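Workshop news: the teleoperation glove, two months on

Regular readers will remember that in October Octavio Ríos stood up at the members' evening and said he could build a glove that would teach a robot arm to sort our screws. He had a budget of 900 and a great deal of confidence. I said at the time that a muffin tin would do the same job, and I was told I lacked vision.

So I went down on 18 Dec 2021 to see how far the Palomino (it has a name already, though it has yet to sort anything) had got. The answer is that it has a lot of cables. Octavio and Sang Lại have taken over the long bench under the noticeboards, and between them they've been through 6 versions of the strapping. Version one cut off the blood to Sang's thumb. Version four was comfortable but slid round the wrist whenever anybody reached for anything, and reaching for things is more or less the whole job.
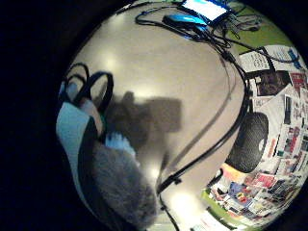

Straps, cables and the blue mouse on the beige surface, with the noticeboard end at the right.

The idea is simple enough to explain over tea. You wear the kit, you pick up a screw, the computer records what your hand did, and after enough goes the arm is supposed to copy you. Octavio thinks 1,000 goes will be plenty. Sang thinks that's optimistic and I think it's a fantasy, but I've been wrong before (see my remarks on the laser cutter, which I now use every week).

My bigger worry is what happens when the screws aren't laid out politely on a clear surface. Ours live in jam jars, mixed with washers and whatever that grey stuff is. Sang's log shows 98 recorded picks so far, all of them of the same size of bolt, all done by the same person. I asked what the arm would make of a left-hander and got a long silence, then a change of subject to connectors.

To be fair to them, the wiring is tidier in the diagram than on the bench, and the recordings do play back. I watched a little stick hand on the laptop open and close in the right order. Whether an arm can do anything useful with that is another matter, and the arm itself is still in bits on the shelf by the sink.

They'd like the bench until the end of January. If you need it for anything before then, speak to Sang, and please don't unplug the thick black cable.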